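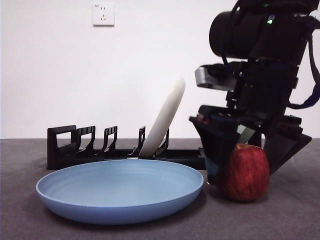 Fig. 1. Rack task, one plate racked, the blue one still on the table.

Notes for week three: collecting demonstrations

Last time we talked about what the learner does with examples. Today is all about where the examples come from, which means you, a robot arm and quite a lot of patience. I'll be teaching the Thursday session and Titilayo Nwosu will be in the lab for anybody who wants a second go afterwards.

First, some words. A demonstration (or episode, I use both, sorry) is one attempt at a task from start to finish, with the camera pictures and the arm's movements saved side by side. An instruction is the sentence that goes with it, such as "put the blue plate in the rack". The learner sees pictures and sentence, and has to produce movement. It never sees what you were thinking, so if you hesitate over the rack for three seconds while you make up your mind, it learns to hesitate too!

Look at Fig. 1 again with that in mind. There's a blue plate, an apple and a rack with a white plate leaning in one of the slots. How many sensible instructions could start from there? I get at least three without trying: rack the blue plate, take the white plate out, move the apple onto the blue plate. So the picture alone doesn't settle what the arm should do, and the sentence has to carry some weight. If every episode in your set with an apple in it is an apple task, the learner will happily ignore your words and go for the apple.

That was the trouble with our first set, Kistus. It had 3,347 episodes and looked splendid on paper. Then we sorted them by starting layout and found that the plate was nearly always in the same place, because whoever was driving put it back where it was comfortable to reach. The second set, Dristum, is much smaller and I'd rather train on it any day.

What I'd like from each pair:

Record 30 episodes of one task, in two blocks of 15, and swap drivers between blocks. People grip things differently -- some come at a plate from above, some sneak in at the rim -- and we want both.

Move the objects between episodes. Turn the plate, shift the apple, change which slots are taken. Small changes count.

Write the instruction before you start the episode. If you write it afterwards you'll describe what you did, and that's a different thing from what you meant to do.

Keep your failures. Mark them as failed in Zisuvari (the drop-down next to the episode name) and carry on. A plate that slips and gets picked up again in the same episode is a recovery, so mark it that way and add a line about what went wrong.

Watch your endings. Let go, back the arm off, then stop recording. Half of last year's episodes stop with the gripper still closed, and the trained arm would hang on to the plate for ever.

To think about before next week: your partner always racks from left to right. Does that matter? What would you have to see in a test to be sure either way? The Hamada chapter on coverage is useful here, though you can skip the proofs.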